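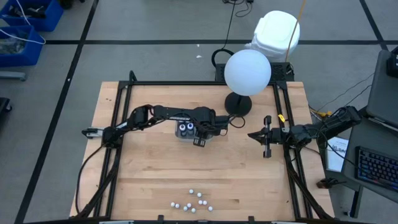

Sort the small stuff first, says the woman who has spent most of her working life tidying up other people's art and craft rooms. She runs Iretti, a one-person organizing business, and when we meet on a Tuesday she has already been through a kitchen and half a garage before lunch. She doesn't look tired. She looks like someone who has been waiting all week to talk about bottles.

"People want to begin with the big shelves," she says. "I get it! You see the big shelves every time you walk in. But what's driving you up the wall is the little bottles, the glue and the ink and the droppers and whatever you bought for one project. They roll, they fall over, they end up behind things. So I say, get a bin, put every little bottle you own in it, and then we'll talk."

The bin matters to her a great deal. She likes them plain, grey or white or see-through, with rounded corners so a cloth gets around the inside in one wipe. She has tried fancy dividers and given most of them away. A divider decides how big your bottles are allowed to be, she says, and then you come home with a fat one and the whole system is wrecked.

"I had a client with a beautiful tray, 14 compartments, and she was using seven of them. The other seven had lint in them. We swapped it for an open bin and she sent me a note a month later with about six exclamation marks on it."

Handles are the other thing. She wants a slot you can get your fingers through, in the wall of the bin itself, because clip-on handles come off at the worst moment — usually on the stairs.

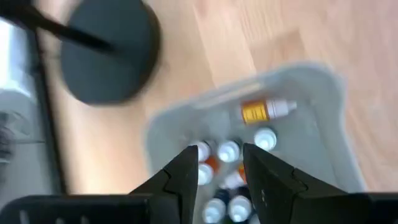
Standing or lying down? I ask, and she lights up.

"Oh, standing, if they'll do it. Anything with a nozzle I want upright, cap on tight, label facing out. But I'm not going to come round and check! If a few of them are on their sides while you're working, fine. You're in the middle of something. The bin is holding them, and they're not on the floor."

She learned that patience at Onbridge, a community workshop where she looked after the supply room for years before going out on her own. The room served painters, model makers and a very lively Saturday group of kids, and the supplies came back in whatever state they came back in. Her favourite part of the week was the hour after closing, with the radio on and a damp rag, going through it all bin by bin.

Loose round things get her going as well. Beads, foam balls, marbles, anything that wanders. Her method is to let them sit out on the table until the job is finished and then gather them in one go with the side of your hand, straight over the edge into a container on your lap. "Chasing them one at a time is a mug's game. I did it for years."

She has opinions about tables, too. A light-coloured wooden top is her pick, with the grain running the long way, and she would sooner see it scratched and used than covered up with a plastic cloth. At her own place in Stockdale the table came out of a school, and she has sanded it twice.
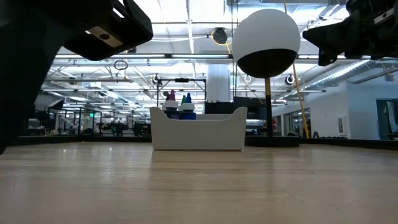 Cap colour is the trick she is proudest of. Labels get smeared and the print is tiny, but you can pick out a purple cap from across a room. She groups by colour wherever the maker has been kind enough to vary them, and where they haven't, she puts a dab of nail polish on top.

"It takes no time. You do it when the bottle's new, before you've even used it. I've got a client with 100 little inks, all with the same black lid, and we did the lot in one evening with a pot of tea. She can find anything now."

As for where it all lives afterward, she keeps the things in daily use at the back of the table, within an arm's reach, and everything else in a cupboard. If you have to stand up for it, it had better be something you only need in June.

Her next workshop is at the Brinari hall, and she's asking everyone to bring one bin and whatever is rolling around in their bottom drawer. Don't wash anything first, she says. She wants to see it as it is.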